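Print this page | E-mail this ticket
Posted April 29, 2020, by Radymyr Kovalchuk
Filed under: Support > Two-Arm Cells > Handoff Faults

Subject: Arms stop during handoff, green toy, Standbridge kitting cell

Status: Open, workaround in place

Reported by second shift. The cell stops with a grip timeout when both arms close on the green toy. It does not happen with the cup or the tray. The operator clears the fault at the panel, moves the toy by hand and restarts. On a bad shift that is 15 restarts, and each one pulls a person off the packing bench.

Checked so far:
– Finger pads cleaned, no change.
– Grip timeout raised from 40 to 60, fewer stops but not gone.
– Controller log cleared and restarted. It fills at 3000 lines, so please export before end of shift.
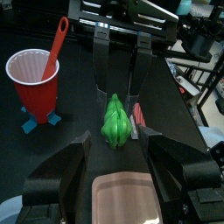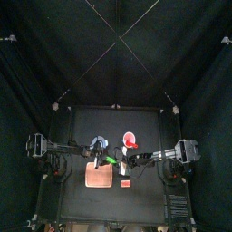

The cell with the cup, the tray and the green piece in it. 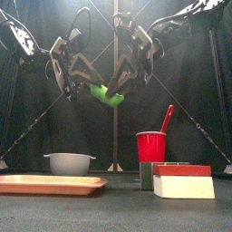

Svetozár Koubek replied:
I ran the handoff at slow speed and could not get the fault. At production speed it came back. I think the second arm starts closing before the first one reports that it has settled. Please add a short wait there and leave the timeout at 60.

Radymyr Kovalchuk replied:
Wait added. I will watch it for the rest of the week.

One more thing from the floor. Before Nurker went in last September, the packers did the sorting themselves and knew right away when a piece was wrong. Now they find out from the fault light. Two of them asked for the fault text in plain words on the panel – "grip timeout" means nothing to them – and for permission to change the wait setting without calling me. I am fine with the first. The second needs a login level we don't have yet. Request sent to Prokopenko, no answer so far.

Keep this ticket open until they reply.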